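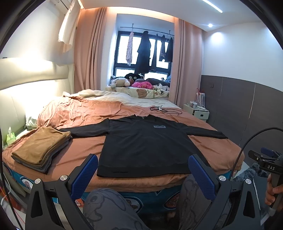
Posted 10 May 2018 by Rahel Lehner
Last updated: same day, torque note corrected

To: Dramodden hand-held tools list
Re: Right jaw closing late on paired grippers

Dear colleagues,

I am replying to Yogesh Sachdeva's message of last week on behalf of the maintenance desk at Ernel. His text is quoted for those who joined the list recently.

> Yogesh Sachdeva wrote:
>
> We have one pair of hand-held grippers at Itmont assigned to garment work
> on beds and sofas. For three sessions in a row the operator has reported
> that the right jaw of one unit closes late and lets go of thin cloth. The
> left jaw is fine. We swapped the finger pads side to side and the fault
> stayed on the right. The pivots were last cleaned in the autumn. Should
> the unit come back to you, or is there something we can do here? Please
> also confirm whether the cable should be run over or under the forearm,
> as our two operators do it differently.

The unit may stay at Itmont for the time being. As the fault did not follow the pads, the pads can be ruled out. Lint in the pivots is the most common cause we see on units used with fleece and plush bedding, and it can be cleared on site. Please proceed as follows.

Cleaning the pivots

Disconnect the cable before starting. Open the jaws fully and brush around each pivot with the soft brush from the Dudek kit. Do not use compressed air, which drives fibres further in. Work the jaws by hand through 10 full strokes and brush again. If one side still feels stiffer than the other, loosen the inner pivot on that side by a quarter turn, repeat the strokes, and tighten it only until the side play is gone. An earlier copy of this message gave a torque figure for this step. Please disregard it.

Cleaning the pads

Wipe along the ribs with a damp cloth and leave the pads to dry overnight. Solvents harden the surface and are not to be used. A pad should be replaced when the ribs can no longer be felt with a fingernail.

Trial on cloth

Spread a long-sleeved top flat on the bed, with the grippers in their usual working position. Start with the jaws wide open, close on a single layer at the hem, lift by a hand's width and release. Repeat 7 times with each unit. Both jaws should reach the cloth together. Dark cloth on a light cover makes a late jaw easier to notice.

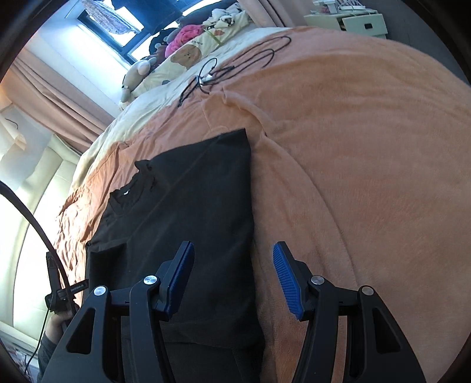 Cable routing

The cable is to be run over the forearm, with enough slack that the wrist can turn fully in both directions. Itmont's operators are asked to adopt the same routing from now on. Spare cable should be coiled loosely and kept clear of the garment.

If the fault remains

Should the right jaw still close late after the trial, return the unit to Ernel with its cable and a short note of the sessions affected. Repairs received before the end of May will be completed in June. A replacement can be lent for up to six working days.

Yogesh, please report the result to the list, as two other sites have asked about the same fault.

Regards,
Rahel Lehner
Maintenance desk, Ernel

This archive uses cookies to remember your reading preferences. By continuing to browse you accept their use.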